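Weight Loss of Carrots in Short-Term Cold Storage Under Three Crate Lining Treatments

Siiri Kairys and Peter Ševčík
Neltcombe College, Crop Storage Project

Abstract

Carrots lose water after harvest, and the loss shows up as soft roots and lower sale weight. We compared three treatments in the cold room of the Hitwood packing shed: no liner, a Groker paper liner, and an Auer perforated film liner. Roots under the film liner lost the least weight. The paper liner gave a smaller benefit, most of it in the first week. The film liner also had the most surface mold at the end of the trial.

1. Background

A carrot root has a thin skin and no waxy layer of the kind found on an apple. Water moves out of the root whenever the surrounding air is drier than the air just under the skin. Lowering the temperature slows this but does not stop it, and a cooling unit makes matters worse by removing water from the room each time its coil runs. Growers usually respond by raising the room humidity, by lining the containers, or both. The Hitwood cold room has no humidifier, so only the second option was open to us.

2. Materials and Methods

The trial used 300 roots from a single field lot, harvested on Oct 2, 2025. Roots with splits, forks or visible insect damage were rejected before selection. Each treatment received 100 roots, divided between four crates. Crates were stacked in mixed order so that no treatment was always at the bottom, where air movement is weakest.

The room was set to 4 °C. Air temperature and relative humidity were logged at the door and at the rear wall. Each film liner had 300 perforations, spread evenly over the sides and folded top. The paper liner was used as supplied, with the top folded over once.

Crates were weighed at the start, then once a week until the trial ended in November. The empty weight of the crate and liner was subtracted each time. For paper, this meant weighing the liner separately at every session – the paper takes up water from the roots, and leaving it in the total would hide part of the loss. Film liners were wiped before weighing.

Firmness was judged by bending ten marked roots per treatment by hand and scoring them from one (rigid) to five (limp). Both authors scored every root and the mean was used.

3. Results

Unlined crates lost weight at a nearly constant rate through the whole period. Paper-lined crates lost less in the first week, after which their rate was close to that of the unlined crates. Film-lined crates lost less than half as much as the unlined crates by the final weighing.

Firmness scores followed the same order. The unlined roots were the softest, with the tips affected first. Surface mold was recorded on a few roots under film, mainly near the crown where leaf stubs had been left long. None was seen on unlined roots.

Humidity at the rear wall was lower than at the door throughout. Unlined crates nearest the rear wall lost more than the others in their group. Position had little effect on the film group.

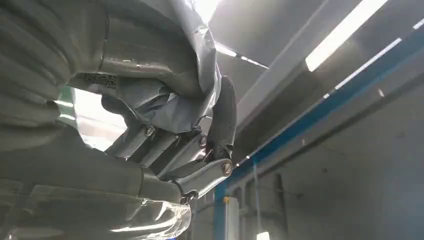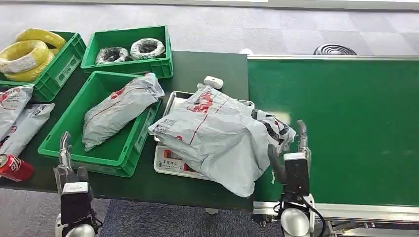 Three green plastic crates along the back of the table, with the conveyor belt at the right.

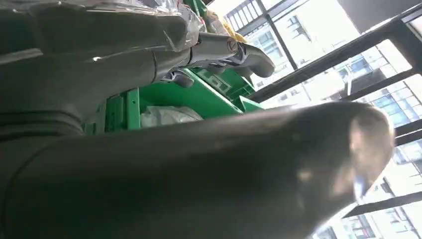
Reading time: 4 min

4. Discussion

The early benefit of paper is consistent with a liner that holds moisture until it reaches balance with the room. Beyond that point it acts mostly as a windbreak. Damping the paper before use might extend the effect, but we did not test this.

The mold result limits how far the film liner can be recommended. Closer trimming of the crowns would probably remove part of the problem. More perforations would also help, at the cost of faster drying.

The main weakness of the work is that all crates shared one room and one field lot. The hand bending score is also subjective – a simple deflection rig would be better. We suggest repeating the trial with a second lot and with each crate position used for each treatment in turn.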